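コレネオについて

会社概要 / 沿革 / 仕事の進め方 / 採用 / アクセス

株式会社コレネオ(Coreneo)は、共同菜園と、その中に置かれる作品をつくる会社です。畑の設計をする会社はよそにもあり、野外彫刻を扱う会社もよそにあります。両方を一枚の請求書で済ませたいという、たいへん限られたお客様のために私たちは存在しています。

社名の由来をよく聞かれます。創業時に三晩かけて話し合った末、畑の「耕」の字を入れる案と入れない案が真っ二つに割れ、音だけが残りました。意味はありません。名刺交換の場では「いろいろありまして」とお答えしています。

■ 私たちがしていること

自治体、団地の管理組合、学校、病院などから土地のご相談をいただき、区画を割り、水を引き、土を入れ、人が座れる場所をつくります。そこへ作家の作品を据えます。陶の水盤、鉄の門扉、鋳物の案内板、タイルを貼ったベンチ。眺めるためだけの作品はあまり扱いません。畑に置いたものは、遅かれ早かれ誰かが軍手を干すからです。最初から干しやすい形にしておくほうが、作家の心も傷つかずに済みます。

菜園の運営もお引き受けしています。区画の抽選、利用規則の作成、水道代の按分、ミントを地植えにした方との話し合い。最後の項目は見積書に載せていませんが、毎年必ず発生します。

■ これまでの菜園

最初に手がけたのはオサギエ(Osagie)共同菜園です。閉鎖されたテニスコート跡を60区画の畑に変えました。舗装をはがした下から、さらに古い舗装が出てきたときのことは、社内ではあまり話題にしません。入口には陶の表札を区画の数だけ並べた壁があり、利用者がそれぞれ自分の野菜の名前を焼き付けています。「トマト」が全体のかなりの部分を占めていて、作家は配置に苦しみました。いまは、トマトの間にときどきオクラが現れる、落ち着いた壁になっています。

二つ目はエルヌラ(Ernura)丘の菜園です。斜面に952枚の敷石を使った小道を通し、途中に鋳物の日時計を据えました。日時計は正確です。ただし午後になると隣のケヤキの陰に入るため、正確なのは午前中に限られます。木を切る案は出ませんでした。菜園の利用者の多くが、午後はもともと昼寝をしていたためです。

フィルステッド(Fillstead)は病院の中庭にある小さな菜園で、車椅子のまま手が届く高さの花壇が並んでいます。ここの東屋は、設計から完成までに私たちの仕事のなかでいちばん長い時間がかかりました。屋根の色について、病院、作家、近隣の方々のご意見がそろわなかったのです。できあがった屋根は、どなたの第一希望でもない薄い緑です。完成後は三者とも「自分の案に近い」とおっしゃっています。

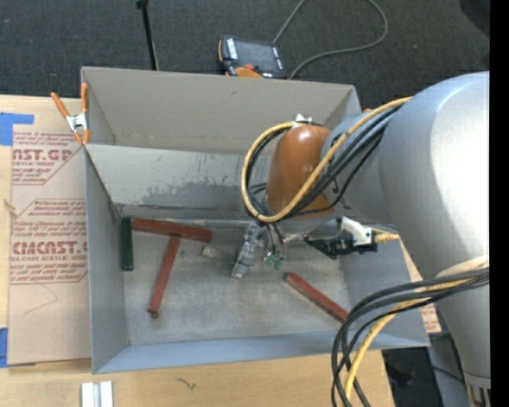
オサギエ、10月

火曜日の朝、オサギエの土の入れ替えが終わりました。今年は888袋です。数えたのは私たちではなく、運送会社の伝票です。腐葉土を中心に、粘りの強い区画には川砂を足し、ニンジンを育てている列だけは石を念入りに取り除きました。去年収穫された二股のニンジンは、どれも人の脚に見えると評判になり、菜園だよりの表紙を飾りました。栽培した方は真っすぐなものをお望みだったそうです。

同じ日に、表札の壁の目地も直しました。冬の凍結で浮いていた陶板を外し、裏を掃除して貼り直す作業です。一枚だけ、もとの位置がわからなくなり、「ズッキーニ」が左から二番目に移りました。ズッキーニの方には事前にご了承をいただいています。

■ 仕事の進め方

ご相談をいただくと、まず土地を見にうかがいます。晴れの日と雨の日の両方です。晴れの日に見た土地はどこも良い畑になりそうに見えるので、雨の日の水たまりを確かめるまで、お見積りはお出ししません。

次に、使う方々の話を聞きます。説明会では「花がいい」「いや食べられるものがいい」という議論が必ず起こります。私たちはしばらく黙って聞き、休憩のお茶のあとで食用菊の資料をお配りします。これで収まったことは一度しかありませんが、資料の評判はよいです。

作品をお願いする作家は、そのあとで決めます。先に作家が決まっていると、畑のほうが台座のような形になってしまうことがあります。候補の作家には必ず現地で半日、草取りをしていただきます。選考ではありません、とお伝えしていますが、どなたも非常に熱心に抜かれます。

設計図は畑一つにつき3案つくります。そのうち一つは社内で「正直案」と呼んでいるもので、作品を減らし、その分の予算をすべて水場と便所に回した案です。採用されることが多く、作家の皆さんには申し訳なく思っています。便所の扉だけでも、とお願いして彫っていただいたことがあります。立派な扉です。

■ お引き受けしていないこと

個人のお庭の手入れは承っておりません。社員が個人的に頼まれて断れずにいる例はありますが、会社としては関知しない立場をとっています。

芝生のみの広場もお受けしていません。芝が嫌いなわけではなく、芝刈り機の担当を決める会議が長引いたことによります。

既存の作品の移設は内容によります。噴水はご相談ください。寄贈者のお名前が大きく刻まれたものは、先に寄贈者のご家族とお話しください。

■ 沿革のようなもの

創業当時の事務所は種苗店の二階でした。階段に球根が置かれており、来客のたびにどなたかが踏みました。現在の事務所は元の印刷工場で、床が丈夫なことと、天井が高いことが自慢です。冬は暖まりません。石膏の原型や、試し焼きの陶板、引き取り手の見つからなかった鋳物のカエルなどが棚に並んでいます。カエルは二匹で、片方は口から水が出る予定でした。

会社の年表を正式に作ろうという話は何度か出ました。しかし植えた年と完成した年のどちらを載せるかで意見が分かれ、柿の木については実がなった年を載せるべきだという強い主張もあって、止まっています。

■ 採用について

造園、陶芸、金工、土木のいずれかの経験がある方を随時募集しています。どの経験もないけれど袋を運ぶのが好きだという方も歓迎します。実際の仕事の多くは、袋を運ぶことです。

勤務は朝が早く、夏はさらに早くなります。朝6時の集合に間に合う方は、それだけで社内で一目置かれます。昼食には菜園の野菜が出ます。7月と8月はほぼキュウリです。ご家族へのお土産もキュウリになりますので、あらかじめご家庭でご相談ください。

■ 見学とお問い合わせ

オサギエとエルヌラの菜園は、どなたでも日中に見学できます。利用者が作業中の区画には入らず、通路からご覧ください。話しかけるのは自由ですが、土の話になると長くなる方が多いので、お帰りの時刻を先に告げておくことをおすすめします。フィルステッドは病院の敷地内のため、受付で一言お声がけください。

お問い合わせは、お問い合わせフォームまたはお電話で承ります。電話は畑に出ていてつながらないことがあります。雨の日がよくつながります。

プライバシーポリシー / 菜園利用規則 / 菜園だより バックナンバー

株式会社コレネオ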